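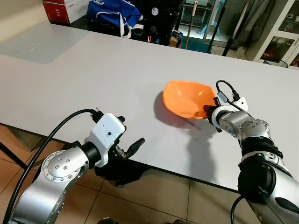 Orange bowl on the white table

Ticket 814 — lipstick order, wrong shade and a stuck parcel
Opened by: Lucyna Sobczak
Status: closed
Shop: Tollness Beauty

22 May 2019

Hi! So I ordered the Lunex matte lipstick in Ember after seeing it all over everyone's faces this spring, and what turned up is a brownish pink called Fawn. The sticker on the box says Ember, the sticker on the bottom of the tube says Fawn, and the lipstick itself is very much Fawn. I've got four nudes like it already and I really wanted the orangey red one for my cousin's wedding.

I also ordered the Zitberg lip liner at the same time and that hasn't come at all. Tracking has been saying "with the depot" for ages. Can you tell me if they were meant to travel together? I haven't used the lipstick, only twisted it up to look (sorry, I had to check!).

Lucyna

Reply from Tadeusz Domański, customer care

Hello Lucyna, sorry about that, and what a letdown when you've been waiting for a red. Could you send me the batch code? It's stamped into the crimp on the carton flap, not printed on the sticker. And could you try the tracking number again without the last two letters? Our emails sometimes add them on.

Tadeusz

Reply from Lucyna Sobczak

Found it, after tilting the thing under the kitchen light for far too long. It starts with 24 and then there's a letter that could be a B or an 8. I've attached a close-up to the email.

Tracking without the letters works! It says the liner was sent separately and the driver couldn't find the flat. We're number 17 but the buzzer is round the side, next to the bike shed, so that happens a lot. Can the address note be changed, or do I need to ring them?

One more thing while I'm here — the account page won't let me take Fawn off my "shades I love" list. I press remove, it goes, I refresh, it's back. I've tried it on my phone and on the laptop. I do not love Fawn.

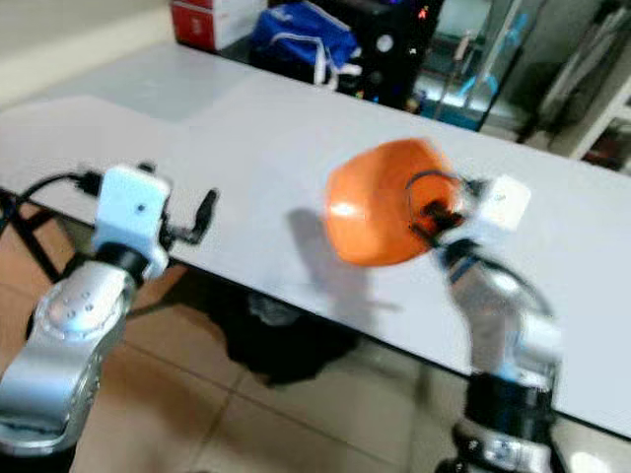 Orange object held above the tabletop

Reply from Tadeusz Domański

That's a B, thank you. I've passed the code to Stanisława Lis in the stockroom and she's found more from the same tray with the wrong outer sticker, so they've been pulled. A new Ember goes out to you today and Stanisława is going to open the carton and check the tube before it's packed. Keep the Fawn or give it to a friend, we don't need it back.

I've added the buzzer note to your address and asked the depot to try again with the liner.

For the shades list, log out, clear the cookies for our site only, then log back in and remove it from the list page, not from the product page. The heart on the product page is the bit that keeps putting it back. I've told the web team.

Reply from Lucyna Sobczak

Right, update! Ember came this morning and it's gorgeous, a proper tomato red. It's a bit dry by the afternoon if I don't put balm on first, but I can live with that. The liner's here too, left with my neighbour Dorota.

Cookies done, Fawn gone, and it's stayed gone after three refreshes. You can close this one. Do you know if Lunex are bringing back the coral from April? My order history shows it as "resting", whatever that means.

Reply from Tadeusz Domański

Lovely to hear. "Resting" means we've none left but the page is still up, and I haven't got a date for the coral. There's a "tell me" button under the shade name if you'd like an email when it's in. Closing the ticket now — it'll reopen if you reply within 14 days.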